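Test Technician, Hand Safety (fixed term)
Vimuta, Flistthorpe site

Vimuta is recruiting one test technician to work on a grip-release fault in its gloved two-hand manipulation cells. The post is based at Flistthorpe, full time, and reports to Melur Nasution, who leads hand safety.

Background to the post

In March a hand on the Sturnik cell failed to open on a stop command and kept tension on a charging cable until the drive supply was isolated by hand. There was no injury. The log review that followed covered 231 grasps and found 17 in which the release was late or incomplete. Cable handling and soft goods are both affected. Two causes remain open: knit fibre working into the finger joints, and a false contact reading at the fingertip that holds the grip closed.

The cells run with black knit gloves over the hands and a printed room backdrop on the rig, and the person appointed will work within reach of both.
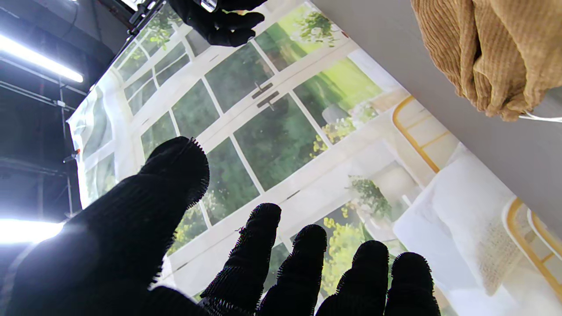 Will I be expected to work inside the cell while the arms are powered?
Only in reduced-speed mode, with the enabling switch held and a second trained person at the isolator. Glove changes and all finger checks are done with the drives locked off.

Main duties

Run the release test series on each hand, 64 cycles per glove condition, and record the opening time of every finger.
Inspect joints and pads for loose fibre before and after each series.
Repeat the cable tasks from the original fault report. The item is a white charging cable with a USB-C plug, picked up and held in loops. Snagging is to be logged separately from late release. 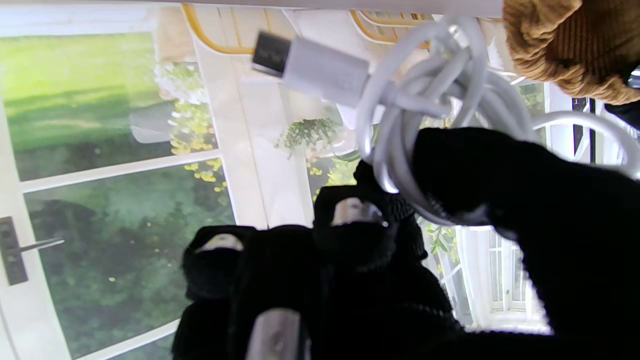 Check the stop circuit at the start of each shift and sign the Barreto test sheet. A cell with an unsigned sheet does not run.
Write up each fault on the day it occurs, with the log extract attached.

What we need from you

Experience of fault finding on electromechanical equipment, in any industry. You should be able to read a wiring diagram, use an oscilloscope and follow a lock-off procedure without supervision. Clear written English matters – most of the output is reports. Some scripting for log files would help, but training can be given.

Terms

The contract is for 2 years. Shifts start at 7.30 am. Safety footwear is supplied.

To apply

Send a CV and a one-page account of a fault you traced, including any wrong turns, to Melur Nasution at the Flistthorpe office. Shortlisted candidates will be asked to carry out a short practical test on an unpowered hand.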